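Home Arms Grippers Wrist Cameras Controllers Bench Notes Spares Contact

Lorkow G2 Two-Finger Gripper
Bench notes by Nerys Watkins, updated Sep 1, 2026

We've had the Lorkow G2 on our white kitchen table for long enough now to have real opinions, and most of them are happy ones! It's a parallel two-finger gripper for small arms, and we've been running it on play food and dishes, the same tabletop set we use for every gripper we list.
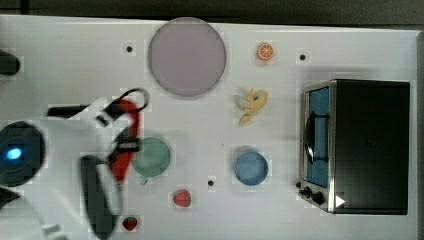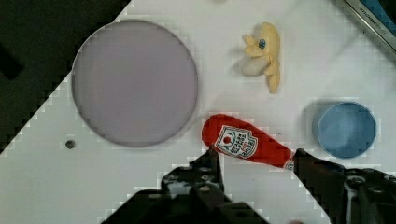 What I like best about the G2 is how it handles things that squash. Soft toys are a surprisingly mean test. They give way under the fingers, so the controller sees contact early, and a lot of grippers either stop right there and drop the thing on the way up, or keep squeezing until it pops out sideways. The G2 has a setting called soft close that keeps creeping in after first contact until the motor load levels off. We left it at the factory value for the whole first round and only touched it for the fruit (the strawberries wanted a slower creep, and I ended up saving that as its own preset).

Bowls and cups are a different story. You want one finger inside the rim and one outside, and the fingertips on the G2 are a bit thick for that. It can be done. Rajeshwari Kaimal, who wrote most of our pick routines, found that coming in a little tilted works far better than straight down, and her approach angles are in the starter files. If thin rims are most of what you do, look at the Tindall narrow fingertips. They bolt straight on, and I'm very fond of them.

Flat plates are still the hard one. The G2 will take a plate by the edge if the edge sits proud of the table, but I wouldn't buy it for plates alone. A suction tool is the better pick there.

How it stacks up

We ran the G2 against the Grakenov Mini, our old standby, over 3000 picks split evenly between the two. Same arm, same table, same objects, same person resetting the table (thank you, Catrin Price, and sorry about your back). The Mini is quicker to close and you can hear the difference, it really snaps. It also missed more of the soft items, mostly long ones lying at an angle to the fingers. The G2 was more forgiving of a bad approach. On hard items there was nothing in it that I'd bet money on.

Where the Mini still wins is cabling. Its connector comes out of the back, and the G2's comes out of the side, so you need to leave a decent loop or the cable pulls tight when the wrist turns. Give it more slack than you think it needs, then turn the wrist through its full range by hand with the power off and watch the connector.

Wrist camera

The G2 body has threaded holes for a camera bracket, and I'd say use them. A wrist view that includes both fingertips makes lining up a pick so much easier, and it's great for working out afterward why one went wrong. The trade-off is that the picture gets very close and very narrow at the end of an approach, so we always keep an overhead camera going too. Small wrist cameras with heavy compression will get blocky along dark edges against a white table. It hasn't hurt our picks, though I'd turn the bitrate up if your network can take it.

Controller

Runs from the Tastico 707 controller or anything that speaks the same serial commands. Setup on the 707 is plug in, home the fingers, set the open width, done. Do home it every time you power up! Skip that and the width readings drift, and you'll spend an hour blaming your camera calibration like I did.

In the box

Gripper body, 2 standard fingers, side-exit cable, wrist adapter plate, bolts and hex key. Camera bracket and narrow fingertips are sold separately.

Care

Wipe the fingers with a dry cloth. Plush toys shed, and the fuzz works its way into the slots. Check the finger bolts every 100 picks for the first few sessions, after that they seem to settle down. Radomir Radonjić keeps our spares list and can match older adapter plates if you send him the bolt pattern.

Still to come: a longer trial with the narrow fingertips on cups and bowls. I'm hoping to have it up before the end of the month, along with the G2 presets for the smaller fruit.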